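4 Hemden falten auf der Tischtennisplatte

Eine Tischtennisplatte ist der schönste Falttisch, den man sich wünschen kann! Sie ist groß und eben, und die weiße Mittellinie liefert die Faltachse gleich mit. Wer das einmal ausprobiert hat, will nie wieder auf der Bettkante falten.

4.1 Vorbereitung

1. Nur die vordere Tischhälfte benutzen. Das Netz darf stehen bleiben.
2. Schläger zur Seite schieben und Bälle einsammeln (die rollen garantiert in den Ärmel).
3. Platte mit einem trockenen Tuch abwischen.
4. Das Hemd locker in die Mitte legen, ruhig zerknüllt. Sortiert wird erst auf dem Tisch.
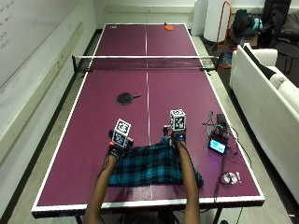
Abb. 9: Karierter Stoff in Türkis und Schwarz auf der vorderen Tischhälfte, quer über der Mittellinie

Hinweis: Karos sind für Anfänger ein Geschenk. Die Streifen zeigen sofort, ob der Stoff gerade liegt -- einfach einen Streifen an der Mittellinie ausrichten, und schon stimmt die Richtung.

4.2 Glatt ziehen

1. Mit beiden Händen unter den Stoff fassen und die Lagen voneinander lösen.
2. Zwei Ecken suchen, anheben und den Stoff einmal kräftig ausschütteln.
3. Ablegen und von der Mitte nach außen streichen, immer mit der flachen Hand.
4. Knopfleiste nach unten drehen, Kragen zur Netzseite.

Vorsicht: Keine heißen Bügeleisen auf die Platte stellen! Die Oberfläche nimmt das sehr übel. Auch feuchte Wäsche gehört hier nicht hin.

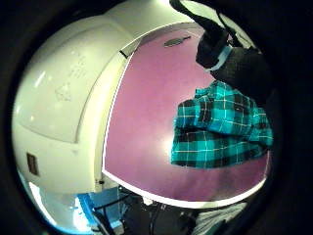
Bei dickerem Flanell lohnt sich etwas Geduld. Der Stoff hält alte Falten gern fest, und zweimal streichen bringt mehr als einmal fest drücken. Danach geht es richtig flott.

4.3 Falten

1. Rechte Seite bis knapp vor die Rückenmitte einschlagen, Ärmel gerade nach unten legen.
2. Linke Seite genauso. Das Paket sollte jetzt ungefähr 40 cm lange Ärmel sauber verdecken -- bei kurzen Hemden entsprechend weniger.
3. Saum um 16 cm hochschlagen, dann noch einmal bis unter den Kragen.
4. Umdrehen und freuen!

Tipp von Mahlet Yimer: Gemusterte Hemden zuletzt falten und oben auf den Stapel legen, dann sieht der ganze Schrank fröhlicher aus.

Weiter mit Abschnitt 5, Handtücher und Decken.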